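Door-opening policy stalls at the handle in sim — planner or controller?
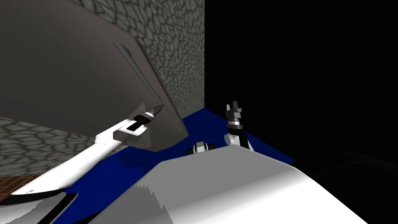 lhamel
Posted Tuesday, July 20, 2021

Setup: two-arm model in simulation, left arm assigned to the long bar handle on the door panel, right arm idle. The planner gets the gripper to the lower end of the bar every time. After the handoff to the impedance controller, the tool tip drifts along the bar and the episode times out. 1,301 episodes logged so far, 65 of them successful. Control loop at 20 ms. Has anyone had this with Poulain, or is it my config?

skendstead_y
Your grasp target is too close to the end of the bar. Any drift in that direction and the fingers have nothing to close on. Sample targets from the middle third and rerun before touching gains.

lhamel
Tried that on a smaller batch. Success goes up a little, drift is the same. The low targets come from the reachability filter, which rejects most of the upper part of the bar for this base pose.

ludivine.b
Then the base pose is the problem. Move it back and let the filter run again. I would not tune a controller against a grasp the planner only picked for lack of options.

skendstead_y
Disagree in part. A correct controller should hold position at a bad grasp too. What is your stiffness along the bar axis?

lhamel
Same on all three translational axes, 2,000 N/m. Rotational left at the Poulain defaults.

skendstead_y
In which frame?

lhamel
World.

skendstead_y
There you go. The panel is tilted relative to world, so the pull leaks into the bar axis as soon as the door moves. Express the task in the handle frame and update it every tick from the hinge angle.

gperrin
Equal stiffness on three axes is isotropic, so rotating the frame changes nothing for that term. Check the reference instead. If the setpoint moves in a straight line and the handle moves on an arc, you get exactly this drift.

skendstead_y
Fair, I missed that they were equal. The arc explanation fits better.

lhamel
Setpoint is a straight line, 20 waypoints. Will generate it from the hinge axis and repeat with the same seeds.

ludivine.b
Log the contact normals while you are at it. And I still think you should move the base.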